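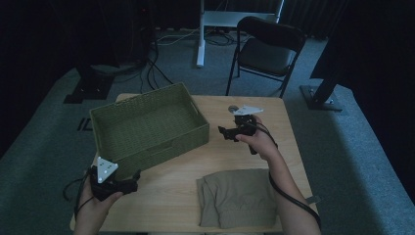
Photo: Gresell shared workshop, CC BY 4.0

Gastodik, a two-handed folding and basket set

Hello and welcome! Gastodik is our collection of 3,258 short recordings made with a pair of hand-held grippers (we call the design Berkeo) that we put together at the shared bench over a long December. The chores are small household ones, mostly clothes and a green woven basket, and each take runs 20 seconds. We set 900 takes aside for testing, so please leave those out of training.

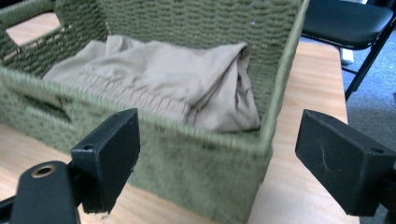
Wyss wrote back asking whether the jaw spacing gets logged too, and would like 100 takes with it before downloading the lot. It does, in the file named width, one line per video frame.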